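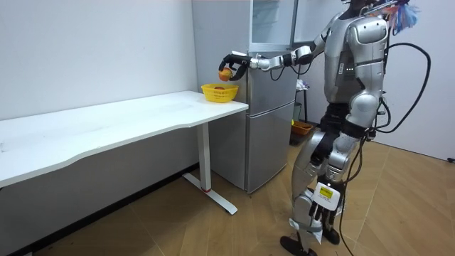 Snack desk and apples. We opened with the fruit, as we nearly always do, and spent a happy quarter of the meeting on it. Gaspard Chevalier thanked everyone who has been bringing in apples from the Plandton orchard, and said the white desk is a much better spot for them than the old shelf by the door, where people walked straight past. The small yellow basket at the right end of the desk was liked by all, though it was felt that it won't hold much once the fall crop really gets going, and the red-and-yellow ones do seem to go first! Agreed to buy two bigger baskets and keep the yellow one for the desk.

Home | Minutes | Calendar | Contact

Sep 4, 2018
By Gaspard Chevalier

Apple orders. Kamel Orchard has offered us 111 apples a delivery, and Fuvinus can do 100, a little smaller but picked closer to us. There was a long and very friendly talk about crispness — several people had strong feelings — and we settled on Kamel for now, with another look in March.

Floor and desk. The wood-look tiles are holding up nicely, but please wipe up juice when you see it. Jallow Supplies quoted 102 dollars for a second desk to match the first. Everyone would like one, and Gaspard will measure the wall before we say yes.

Fruit fund. The balance stands at 3000 dollars after the summer, and warm thanks go to all who chipped in. The new baskets will come out of this.

Any other business. A request for pears was heard with sympathy and put off to next time, when we will also talk about what to do with bruised fruit. Applesauce was mentioned more than once, and anyone with a good recipe is asked to bring it along.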